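Recording a Demo Session with the Hand-Held Grippers

Firska Robotics Club – Member Guides
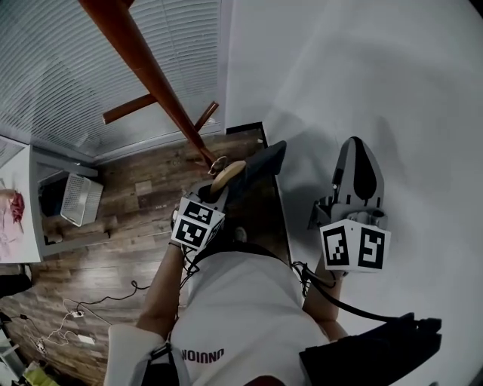 Before you start

Charge both grippers the night before. A full charge takes 43 minutes. Check that the marker cubes are clean and screwed down tight – a cube that shifts partway through will spoil every recording after it. Route each cable along your forearm and leave enough slack to straighten your elbow.

Recording a task

1. Pick one task from the list. The coat stand is a good first one: close the jaws on a wooden hook, hold, and let go.

2. Stand within arm's reach. Keep both marker cubes in view of the head camera and don't turn your wrists so far that the printed faces point at the floor.

3. Start the recorder and wait for two beeps.

4. Do the task at half your normal speed. Grip the hook near its base, where it flexes less.

5. Bring both hands back to your sides and stop the recorder. Each take should run under 32 seconds.

6. Repeat until you have 15 good takes, then move to the other side of the stand.

Saving your work

Copy the takes to the Flerholm folder and add your initials. If the upload stops with error 1189, restart the recorder and try again. Bad takes go in the reject folder – don't delete them. Fulvio Piras goes through them each March before the new members start.

Related guides
Calibrating the marker cubes
Zevia arm: first power-up
Packing for the D'Amico Cup

Contact the club | Back to top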